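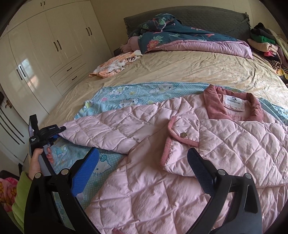 Outerwear care > Washing and drying

Topic: Quilted jackets, polyester fill, and clumping after the dryer

halas_r
I wash a lot of quilted outerwear for a resale table and I want to settle on one drying procedure. Current method: cold wash, 2 cycles of spin, then low heat until the shell feels dry. The diamond-stitched ones come out fine most of the time. The ones with wide horizontal channels come out with the fill bunched at the bottom of each channel. Same machine, same detergent (Pastus liquid, half cap). Is this a heat problem or a spin problem?

Radek

setsuko_h
Neither, I suspect. It depends on how the fill is held. Bonded polyester batting is a sheet and the stitching only keeps it from shifting. Loose cluster fill has no structure of its own, so the channel walls do all the work. Wide channel plus loose fill equals clumping whatever the temperature.

Check by pinching the panel between two stitch lines. If you can slide the fill around with your thumb, it is loose.

halas_r
Checked three. The two channel jackets are loose. The diamond one doesn't move at all.

kaneko_g
I'd still look at the spin. I ran mine at 1200 for years and had flat spots along the back panel. Dropped to 800 and the flat spots stopped. Water leaves more slowly, so add time in the dryer, but the fill isn't pressed against the drum.

setsuko_h
Flat spots and clumps are different faults. Flat spots are compression and they recover with tumbling. Clumps are displacement and you have to break them up by hand.

kaneko_g
Mine did not recover with tumbling. I gave them two full cycles.

setsuko_h
At what heat? If high, you may have set them. Polyester fiber takes a crease when it is heated under load and cooled in place.

kaneko_g
Medium. The dial on a Kuroda has no numbers, so medium is whatever it is.

alexiou_if
Coming at this from the mending side. Before anybody washes anything, look at the thread. Quilting thread on cheaper jackets is often a long stitch with no backtack at the seam, and one snagged stitch will run. Once a line opens up, the panel on either side becomes one big panel and even sheet batting starts to ripple. I close everything, turn the jacket inside out, and put it in a mesh bag. Metal snaps get fastened too. An open snap will catch a lining.

Ifigeneia

halas_r
Does turning it inside out slow the drying?

alexiou_if
Yes, a bit. Turn it right side out halfway through. The collar and the pocket flaps are the last parts to dry in any case, particularly with corduroy trim. I finish those on a hanger.
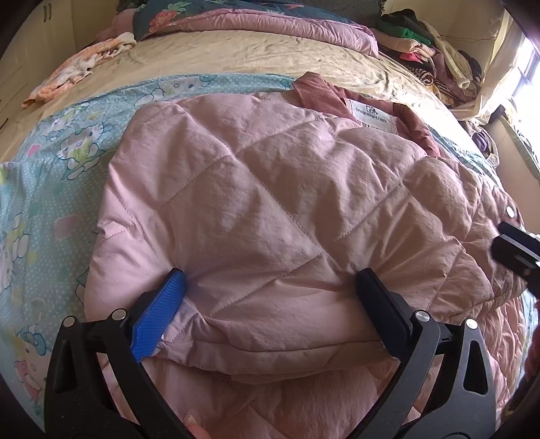 Replies, page 2

haugland_e
Some notes on corduroy collars, as I have ruined a few.

Do not iron the pile side. Steam from the wrong side or not at all. Brush along the wale while damp with a soft clothes brush. If the collar is a darker shade than the shell, test for bleed first: wet white cloth, press on the underside for 10 minutes, look at the cloth. Dusty pinks and reds are the ones I test every time. I have had a rust collar mark a cream shell in a cold wash.

Color catcher sheets help but I don't rely on them. The Cludex ones are thin and end up in the filter.

kaneko_g
Ten minutes is excessive. If it's going to bleed you will see it in one.

haugland_e
You will see surface dye in one. The collar that marked my shell passed a one-minute test.

kaneko_g
Fair. Was it washed before, or new?

haugland_e
Secondhand, condition unknown. Ebbe

halas_r
Back with results from the same three jackets. Spin at 800, low heat, two tennis balls, stopped every 18 minutes to shake out and break up the channels by hand. Channel jackets are much better, one small clump left near a hem. Diamond jacket no different from before, so I won't bother stopping the dryer for those.

I did not change the detergent. Someone at Junov told me a half cap is still too much for a garment that holds water. Opinions?

setsuko_h
Run a rinse with no detergent and watch the door. If there is foam, it's too much. Residue makes fiber stick together and will look like clumping when it isn't.

You also changed three things at once, so you can't say which one worked.

halas_r
True. I have more channel jackets coming in June and will keep the balls and the stops, and put the spin back up for half of them.

kaneko_g
Expect flat spots.

setsuko_h
Post them either way. And note the shell fabric this time, nylon and polyester don't dry at the same rate.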